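Call for Participants: Household Food Storage Study

Fluralcombe is recruiting adults for a study of how fresh fruit is bought, stored and discarded at home. The study is led by Doaa El Idrissi and covers households in the Urnell area. We plan to enroll 100 households. Data collection begins in August and lasts 11 weeks.

Who can take part

Applicants must be 18 or older, live in a household of at least two people, and buy fresh fruit at least twice a month. One adult per household registers as the main contact. Households that grow most of their own fruit are not eligible. Neither are people employed in grocery retail or produce wholesale.

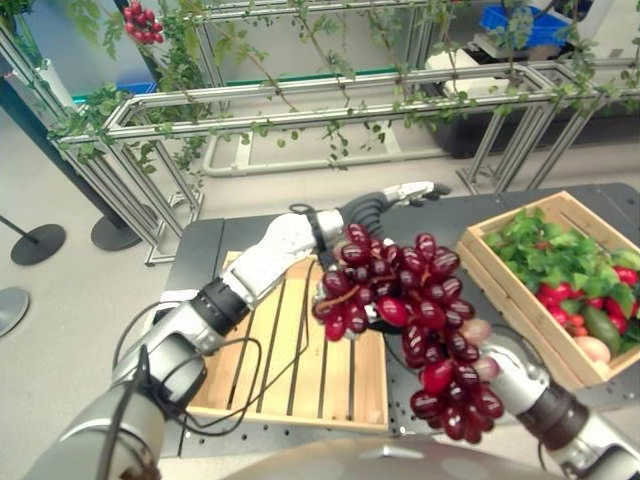 Participants keep a written log of fruit purchases, recording the type, weight, price, storage location and date of disposal if any portion is thrown away. A kitchen scale and a refrigerator thermometer are supplied and may be kept. Entries take more than five minutes on shopping days and less on other days. Grapes, berries and stone fruit are logged by weight; apples, pears and citrus may be logged by piece.

There are two home visits, one at the start and one in the final week. Each lasts 55 minutes. Staff record refrigerator temperature, shelf position and container type. No photographs are taken of people or of rooms other than the kitchen.

Payment

Households that complete the log and both visits receive a gift card worth $100. Those that withdraw after the first visit receive a partial payment. Withdrawal is possible at any time and no explanation is required.

Data handling

Names and addresses are stored separately from log data. Each household is assigned a code, and results are reported only in grouped form.

How to apply

Request the screening form from Silvia Pešek, study coordinator, Fluralcombe, Room 754. Return it by mail or in person before 4 p.m. on a working day. Applicants will be told in writing whether they have been selected. Incomplete forms will be returned once for correction.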